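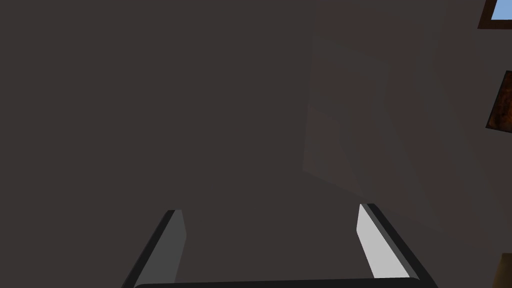

Planes of brown and gray, computer rendering

Bring Back the Unplanned Encore

I have a complaint about encores, and I'm going to make it even though I know how it sounds. I got into a concert hall, I heard great singing, and then I was given extra singing for free. Poor me!

But stay with me. Last February I went to hear a tenor at the Pimeck, which for those of you not in Urnunine is our big hall, 903 seats and a bar line that moves like a glacier. The recital was lovely. Songs I half knew, a few I didn't, a pianist who listened like crazy. Then the last number on the program ended, we clapped, the tenor walked off, the tenor walked back on, and the pianist was already turning to the right page. Encore one. Off, on, encore two, with a little speech about his grandmother. Off, on, encore three, the one everybody's uncle can hum. House lights. I had the strangest feeling of having been processed.

The next night a friend of mine caught the same tour two hours down the road. Same three encores, same order, same grandmother.

I don't blame the singer for that, or not much. Singing for two hours is brutal and you can't just pull a high B flat out of your pocket because row M is excited. The voice has to be paced, and the pianist would like to know what's coming. I get all that. What bugs me is the acting around it, the business with the door. He goes out as if he's leaving, we pretend to beg, he pretends to give in. If three more songs are part of the evening, print them on the program and let me sit back and enjoy them with my hands in my lap.

I started going to concerts when I was in college, up in the cheapest balcony, and the encores I remember from back then are the messy ones. There was a mezzo who came out, whispered with her pianist for what felt like a week, and then did a folk song with no piano at all because (she told us) they couldn't agree on a key. She forgot the second verse and sang the first one again. I can't tell you one thing that was on the printed half of that program. I can still sing you that tune, badly.

And there was the night the Vestus, our local string quartet, got called back so many times they ran out of things they'd rehearsed together. They looked at each other, shrugged, and played the slow movement they'd already played before intermission. It was better the second time! We knew where it was going, and we leaned into the good bits. I've wondered ever since why repeating a piece went out of style. In the old opera houses people would yell until they got the aria again, right there in the middle of the act, and the poor soprano who was supposed to be dead or dying had to get up and do it. Silly, yes. I'd take it over the grandmother speech.

People will say the audience is to blame, and okay, fair. We stand up for everything now. I've stood up for performances I didn't even like, mainly because the man in front of me stood and I wanted to see. If every show gets a standing ovation, then the performer can't learn anything from it, so of course they plan three encores. They know they'll be asked. An encore used to be a kind of conversation, and we've gotten so polite and so loud at the same time that we've stopped saying anything.

So I've been running a small experiment on myself. I stay seated unless I really mean it. It's surprisingly hard. At a recital in the spring I stayed down while pretty much my whole row was up, and I looked at the backs of a lot of jackets and felt like a terrible person. But then at the Cuypers - the old chapel on the hill, 276 chairs, no cushions, bring your own - I heard a young baritone do a song cycle so quietly that I forgot to breathe, and when it was over I shot up like toast. He came back out and he hadn't planned a thing. You could tell. He asked if we'd mind something short, and his pianist had to go digging in her bag for the music. The song lasted maybe two minutes. I paid $23 for that ticket and $57 for the Pimeck, and I know which one I'd pay for again.

I should say there are evenings that shouldn't have an encore at all. If you've just finished a great big sad winter of a song cycle, please don't come out and do the funny one about the cat. Take your bow and let us go find our cars in silence. I heard a soprano do precisely that a while ago - she came out, put a hand on her heart, shook her head, and left. There was some grumbling on the stairs about getting our money's worth. I thought it was the classiest thing I'd seen all season.

My request to singers, then, is a modest one. Rehearse five or six extras if you need the safety of it, but don't decide which until you've met us. Some nights give us one, some nights none, and if we've been coughing since the first song, go home early with my blessing. Save the uncle's favorite for a crowd that's earned it. And if you lose the second verse, just sing the first one again.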